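Eltgate Stamier 16 Film Scanner
Archive and repertory equipment — 16 mm

The Stamier 16 transfers 16 mm prints and negatives to digital files for restoration, disc mastering and repertory screening. It accepts silent and optical sound stock on cores or reels up to 800 feet. Longer features must be broken down before loading.

Transport is capstan driven, with no sprocket contact. Film with shrinkage or torn perforations can be run at reduced tension. Registration is corrected in software after capture.

Specifications
Gauge: 16 mm, single or double perf
Maximum load: 800 ft
Output: DPX, TIFF or ProRes
Bit depth: 16 per channel
Sound: optical, variable area and variable density
Power draw: 528 W
Supply: 120 V

The lamp is a pulsed RGB LED array behind a diffusing sphere. Base scratches are reduced at the gate, though emulsion damage will remain visible. A wet gate is not offered for this model.

Supplied with the scanner are two core adapters, a take-up plate, a gate brush and the Clurkora grading package (one seat). Spare rollers are ordered separately.
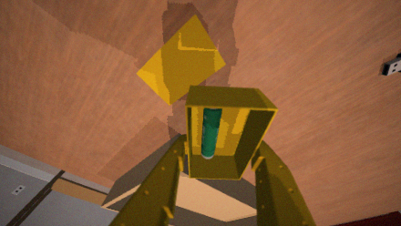

Short lengths of film, such as trailers, leader and censor cuts, should be wound onto a core before scanning. The minimum length is 16 feet. Trims below that can be spliced to leader or kept with the parent reel in a small open container. Label each trim with its reel number and position.

Installation and operator training are handled by Thijs Hendriks at Ó Dubhghaill. Lead time is quoted with the order. Page revised Jun 16, 2018.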